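De : Oi-ling Tsai
À : liste couture-et-mercerie
Objet : Re: [couture] Ranger les bobines et les rouleaux de ruban dans un sac

Bonjour à tous,

Je réponds à Fung-ping, avec un peu de retard. Je laisse son message pour ceux qui prennent le fil en cours.

Fung-ping Hsueh a écrit :
> Bonjour la liste,
>
> Je reprends l'atelier du samedi en juin et je dois transporter tout
> mon matériel en bus. Jusqu'ici j'avais une valise rigide, mais la
> poignée a lâché et de toute façon elle ne passe pas sous le siège.
> Je pense passer à un sac souple avec une fermeture à glissière.
> J'ai repéré le Flatley, qui a l'air bien, et le Zadholm, moins cher
> mais plus petit.
>
> Mon souci, ce sont les rouleaux. J'ai des bobines de fil, des
> rouleaux de ruban, du biais, de l'élastique, de toutes les tailles.
> Dans la valise ils restaient en place dans leurs casiers. Dans un
> sac souple j'ai peur que tout se déroule et que je passe la
> première demi-heure à démêler.
>
> Questions :
> - est-ce que vous les mettez debout ou couchés ?
> - est-ce que vous mettez quelque chose dans le fond du sac ?
> - comment vous bloquez le bout du ruban sans l'abîmer ?
>
> J'ai un budget limité, donc les séparateurs tout faits à prix d'or,
> non merci.
>
> Fung-ping

Je transporte mes affaires dans un sac souple depuis plusieurs années, d'abord un Zadholm, maintenant un Flatley. Le Zadholm est solide mais l'ouverture est étroite, et on finit par tout vider sur la table pour attraper ce qui est au fond. Le Flatley s'ouvre sur toute la longueur. Il pèse 900 grammes à vide, ce qui n'est pas rien quand on prend le bus, mais je ne reviendrais pas en arrière.

Debout ou couchés : debout pour tout ce qui a des joues, c'est-à-dire les bobines et les rouleaux avec un rebord de chaque côté. Je parle de debout sur la tranche, comme une roue. Le ruban ne glisse pas par-dessus le rebord et on voit la couleur en ouvrant le sac. Couchés, ils s'empilent bien le premier jour, et puis on en tire un du dessous et la pile s'en va. Les rouleaux sans rebord, je les couche, mais dans un sachet à part. Le biais sur carton, je le glisse le long de la paroi.

Il faut quand même les caler. Un rouleau debout dans un sac souple à moitié vide tombe au premier virage. J'ai longtemps utilisé un torchon roulé en boudin entre deux rangées et ça fait très bien l'affaire. Depuis l'hiver j'ai une boîte sans couvercle, une boîte à chaussures d'enfant recoupée à 11 cm de haut. Plus haut, ça gêne la fermeture. Plus bas, les grands rouleaux passent par-dessus.

Pour le fond, oui, il faut quelque chose de rigide. J'ai découpé une plaque dans un vieux sous-main. Du carton épais convient aussi, mais il se creuse au bout de quelques mois. Arrondissez les coins, sinon ils finissent par user le tissu par l'intérieur. C'est arrivé à mon Zadholm, que j'ai dû repriser.

Pour le bout du ruban, pas d'épingle sur le satin, les trous restent. Pas d'adhésif non plus, sauf sur les élastiques où la colle ne se voit pas. J'utilise des petites bandes de chute de jersey, cousues en anneau, que j'enfile autour du rouleau. Ça serre sans marquer. Il faut les couper un peu plus étroites que le rouleau pour qu'elles tiennent entre les deux rebords. J'en ai fait toute une série un soir avec les manches d'un vieux tee-shirt. Pour les bobines de fil, la plupart ont une encoche, et on oublie de s'en servir.

Un mot sur les marques. Les rouleaux Erkis ont des rebords larges et tiennent bien debout. Les Kwan sont plus fins, leurs rebords se fendent si on serre trop, et une fois fendus ils accrochent le ruban. Pour ceux-là je laisse du jeu et je mets le torchon autour. J'ai encore presque 432 mètres de ruban Kwan à écouler, d'un lot acheté à plusieurs, donc je pratique la chose régulièrement.

Sur l'ordre de rangement, je mets au fond ce qui sert en fin de séance (élastiques, sangles), et en haut le fil et les rubans étroits. Les ciseaux vont dans une poche séparée, fermée, jamais avec les rouleaux. Le mètre ruban aussi, parce qu'il s'emmêle avec tout.

Dernière chose, la fermeture à glissière. Ouvrez-la complètement avant de sortir quoi que ce soit. Si on tire un rouleau par une ouverture à moitié faite, le rebord frotte sur les dents et le ruban prend un accroc. J'ai perdu 2 mètres de velours comme ça, et j'ai dû refaire une ceinture entière dans une autre couleur.

Si quelqu'un a une solution pour les très gros rouleaux de sangle, je suis preneuse. Pour l'instant ils voyagent dans un cabas à part et je n'en emporte qu'un à la fois. J'ai essayé de les rouler à nouveau sur un tube plus petit, mais la sangle garde le pli et se met de travers sous le pied de la machine.

Fung-ping, je peux te prêter le Zadholm pour tes premières séances, il est reprisé mais il ferme bien. Dis-moi avant samedi si ça t'intéresse, je l'apporterai avec la plaque de fond et quelques anneaux de jersey.

Oi-ling 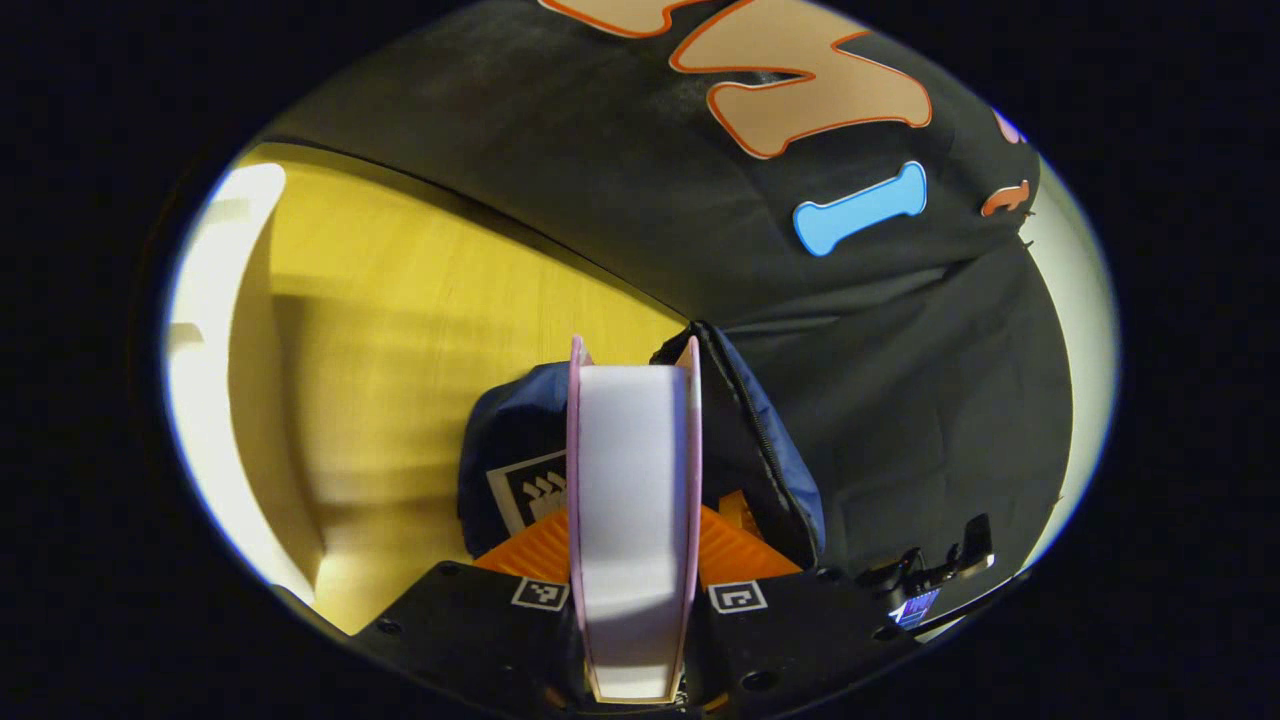 P.-S. : pour les anneaux, prenez du jersey coton avec un peu d'élasthanne. Le jersey tout coton se détend au bout de quelques semaines et il faut les recoudre. Une couture au point zigzag suffit, sans surfiler.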